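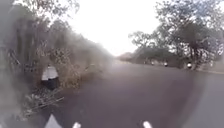
County road, trees on both sides.

Precinct counts for the October council runoff went up at 9 p.m. Lesia Kravchuk had 953 votes in the east ward and Danylo Stelmakh had about 600. The county file lists mail ballots on a separate sheet, so the two have to be added by hand. I keyed them by precinct number, and one precinct appears twice under different spellings.

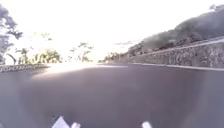
Glare on the pavement.

A recount request needs 300 signatures from registered voters in the ward. Stelmakh's office has not said if it will file. I will post the merged table once the duplicate row is fixed.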